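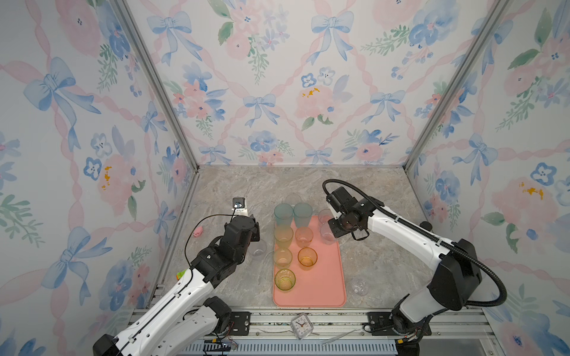

Notebook, March. Open day at Kallimgate.

Writing this up on the train back before it all turns to mush. Left Branwood at 6:40, got there a bit after nine, and the coffee was already gone, so I went around the first half hour on nothing but a mint from my coat pocket. They split everybody into groups of 16 and I got stuck in the second one, which meant a long stand in the hallway looking at a poster about bearings. Good poster, to be fair.

First stop was the Gurent palletizer. Big thing, fenced, very fast, and I have almost nothing useful to write about it for our purposes. It stacks boxes. It stacked boxes the whole time we were there. One thing worth stealing: they paint the reach of the arm on the floor in yellow and then a second line 900 mm outside that, and you stand behind the second line. Our tape by the bench arm is peeling again and I'd love to do it with paint this time.

Second stop was the one I'd come for, the two-arm tabletop station, and I stayed there through two groups because they let me. Cups and a tray. I know, I know, cups and a tray! But I've spent since Christmas trying to get our own bench arm to pick up thin plastic without squashing it and I could have watched this all day. The host ran it from a laptop with Swai on it, the same Swai we have, only two versions newer. The task for the morning was moving the cups onto the tray and off again, with the layout shuffled between runs. Speed was capped at 80 percent for visitors.

What I wrote on my hand and am now copying out:

Grip width. They don't close to a force, they close to a width, and the width is set per cup type. I asked if that wasn't a pain with mixed cups and the answer was yes, big pain, but they crush far fewer of them. Try this at home before buying anything.

Approach. Both arms come in from above and slow down a good hand's width over the rim. Ours dives. I've been blaming the gripper for what is probably the dive.

Clear cups. Asked about these straight away as they are my personal enemy. They said the clear ones are still the worst of the lot and they get more misses on them than on the tinted ones. I can't tell you how happy this made me.

Reset. A person does it by hand, no trick to it. Their record for a day is 244 runs with resets, and the host looked tired just saying so. 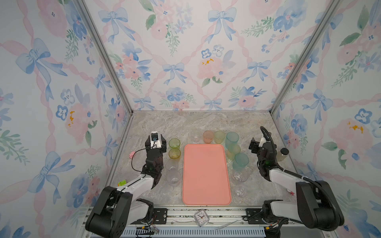
My big question going in was what two arms do when they both want the same spot, seeing as we keep talking about adding a second one at Branwood and then getting scared. Their answer is pretty plain: each arm has its own side, and anything in the middle strip has to be asked for. Swai holds a little flag for it, one arm takes the flag, the other one waits. It makes more sense with the cups set out around the empty tray, a column down each side and a row across the back, because then each arm has its own column to get on with and it's only the back row that could start an argument. I asked to see an argument. The host swapped two cups around for me and the right arm sat and waited like somebody at a four-way stop, then went. Lovely. There's a timeout on the flag too (didn't get the value, should email) so that one arm can't hog the middle forever after a fault.

Other stuff from the same table, no order:

The tray has rounded corners and a low rim. Ours has that tall lip that we catch on every single time. I'm going to look for a shallower one this week, it can't cost much.

Cable on the right arm is the fat corrugated kind, carried over the top in a big loop. I asked whether it snags and got told it did before they gave it more slack. We've been going shorter and shorter with ours, so, hm. Worth undoing.

The cameras on the wrists: I'd assumed they did the whole job, and was told they mostly matter for the last bit of the approach. Fixed view for finding the cup, wrist view for getting onto it. We only have the fixed view. That could be the next purchase, ahead of the second arm, and I'll say so at the Thursday-ish meeting whenever that lands.

They keep a little analog clock out on the front rail. I liked that. I'm forever scrolling through logs trying to match them up to what I remember seeing, and I've got a spare clock in the kitchen doing nothing.
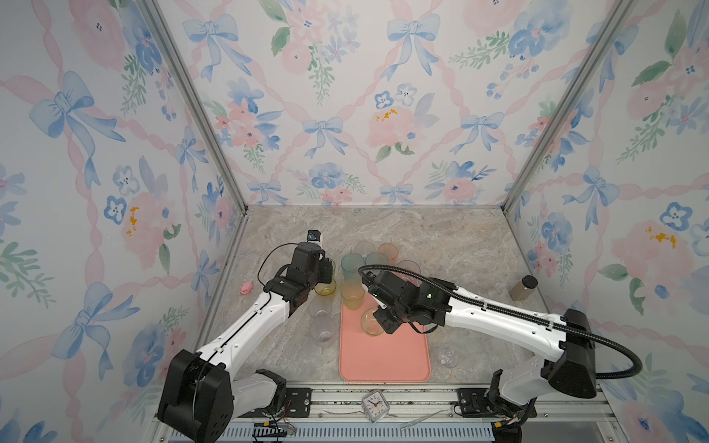

Two-arm station, right gripper over the amber cup on the tray.

Lying-down cups: asked, because ours is hopeless at them. They treat a tipped cup as a separate job with its own approach, and if it's too far over to one side they leave it and carry on with the upright ones. We stop the whole run. No reason for us to stop the whole run! That's an afternoon's change and I think I'll do it first.

Lunch was sandwiches, fine. After lunch there was a talk on maintenance schedules that I mostly sat through with my eyes open. The slides are supposed to go out by email and I signed the sheet for both of us, so check your junk folder.

Skipped the welding hall. Feet hurt.

To do, bench arm:
- close to width, start with the soft cups, write the numbers in here and not on the whiteboard
- slow the last part of the approach
- let it skip a tipped cup
- longer cable, looser loop
- low-rim tray
- update Swai (back up the config first, remember last time)
- email Kallimgate re flag timeout and which wrist camera they'd buy again

Train ticket and parking receipt are in the envelope at the back of this book. The parking one is a bit wet, sorry.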